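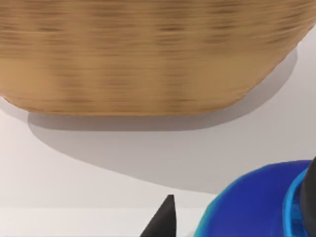

I finished Clurngate last night, which makes 17 books since January and puts me a little ahead of where I was this time last year. It had been on the shelf since my sister passed it on with the comment that the first half was slow. She was right about that, but I liked the slow half better.

It's a first novel by Lộc Thân, and it is set in a market town that has lost its market. The main character, a land surveyor called Fang, comes back to sort out his late father's house and finds that the boundary on the deeds doesn't match the wall at the bottom of the garden. The neighbours have strong views on this. For a good hundred pages the book is mostly people standing by the wall and disagreeing, and I could happily have read more of it. Thân is very good at the way people talk when they are being polite and don't mean it.

Then Fang goes through his father's papers and finds letters from a firm called Numberg, and the book turns into more of a mystery. I wasn't so keen on this part. There are 4 letters, each given in full, and they all sound like the same person, although two of them are meant to have been written by a clerk. One chapter is told by the daughter, Cikel, and after that we never hear from her again. I kept expecting her to come back.
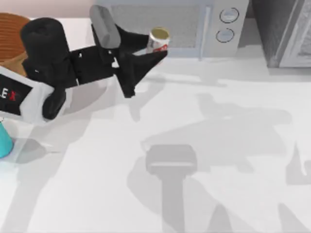

The ending I won't give away. I will say that I guessed it around forty pages early and didn't mind, as the last conversation between Fang and the woman next door is the best thing in the book. She has been rude to him all the way through and she is still rude to him, but by then you know what it's about.

A few smaller points. The paperback has a map at the front, and the church is on the wrong side of the river compared with the text. I checked twice. There are also no chapter titles, so finding a passage again is a nuisance. My copy had 2 pages stuck together near the end, but they came apart with a butter knife.

I give it 4 out of 5. If you want a plot that moves along, borrow it from the library before you spend money on it. If you like small towns and long arguments, buy it.

Next up is a book of short stories I started in December and put down after the second one. I can't remember why I stopped, so I'm going back to the beginning. My sister wants Clurngate back first, so I need to find her bookmark, which fell out somewhere between the bus and the kitchen.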